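Paper cup holder for the tea table - wire ones any good?

Posted in: Village halls, clubs and socials
22/04/2024

teaurn_tilly wrote: 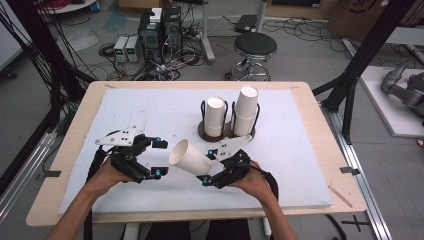
So I've finally given in and bought one of those wire cup holders for our craft afternoon, the sort with a round brown base and black wire to hold the stacks. We'd been keeping the cups in their plastic sleeve and every single time somebody would tear it down the side and we'd have cups rolling off under the radiators (and then they go in the bin, which annoys me more than it should).

It takes two stacks, bottoms up, and I do like the look of it. My trouble is the tall stack. If I fill one side right up it gets a lean on, and I can't decide whether I'm overfilling it or whether the wire wants a bit of a squeeze. Also, do you all stand the cups upside down? My sister-in-law says rims up is easier for people to grab. I say rims down keeps the dust out. We have not fallen out over it but it was close!

I buy the cups in boxes of 300 from Winthorpe, plain white, nothing fancy.

bunting_and_scones wrote:

Rims down, always. If they're rims up people put their fingers inside to pull one off and then put back the two they didn't want. I've watched them do it.

On the leaning, I'd just put fewer in. Ours went over at the Easter coffee morning in front of the whole queue.

mardy_gardener wrote:

Going to disagree with both of you. Rims down is fine in theory but paper cups grip each other something rotten, and when you lift from the bottom of the cup you get three coming up together. With rims up you can at least get a thumbnail under the rolled edge. I run the refreshments at our allotment shop and we switched to rims up two years ago, with a clean tea towel over the top until we open. No dust.

And I wouldn't bother with the wire thing at all. A biscuit tin does the same job and it's free.

teaurn_tilly wrote:

A biscuit tin! They'd be all over the place in a tin, surely?

The sticking together is a fair point though. I've been giving each stack a bit of a twist before I load it, which helps with the first dozen and then they clamp up again.

mardy_gardener wrote:

Tall tin, the sort shortbread comes in. Pack it tight and they don't budge.

kettleson1812 wrote:

Twisting is what I do as well, but do it in small lots. Take a short stack, hold it loosely on its side and roll it between your palms, then stand it up and do the next lot. If you try it with a full sleeve you end up squashing the ones in the middle and they never sit right afterwards. A cup that's gone a bit oval is what starts your lean, I reckon. Have a look at the rims before you load them and put any wonky ones aside for the paint water.

We use Ukell cups and they're a touch stiffer than the Winthorpe ones, but dearer, so swings and roundabouts.

bunting_and_scones wrote:

Oh that's clever about the oval ones, I'd been blaming the table. Ours is the old trestle with the short leg - everything leans on that.

skint_but_sociable wrote:

Has anyone had the Skondirex holder? It's the one with the spring in the tube, fixes to the wall. We're getting through 3000 cups a year between the lunch club and the toddlers and I'm fed up of restocking by hand.

kettleson1812 wrote:

We had one at the bowls club. Brilliant for cold drinks by the sink, hopeless on a tea table as you need a wall next to it. Also the children found out it goes ping.

mardy_gardener wrote:

3000 a year! Buy some mugs.

skint_but_sociable wrote:

We have mugs. What we haven't got is anyone who'll wash them up, and the kitchen has one small sink with a tap that dribbles. I'd love to go back to mugs if you fancy coming over with your rubber gloves.

mardy_gardener wrote:

Fair enough. I did rather walk into that.

teaurn_tilly wrote:

Right, I've had another go this morning with the kettleson method, rolling them in small lots, and I kept both sides well short of the top. Much better! I took one off with one hand while holding the milk jug in the other and only one came away, so I'm calling it a win. Found four oval ones as well, which are now in the paint box.

I'm sticking with rims down, sorry mardy. I might pinch the tea towel idea for when we set up the night before, though.

Next question, if anyone's still reading - where do you put the lids? We don't use them for the craft lot but I've got a bag of them for the summer fair and they're driving me round the bend, they slide off each other like playing cards.

bunting_and_scones wrote:

Shallow basket, lined with a napkin, and stand them on edge like toast in a rack. You'll still find half of them on the floor by three o'clock.

mardy_gardener wrote:

Biscuit tin.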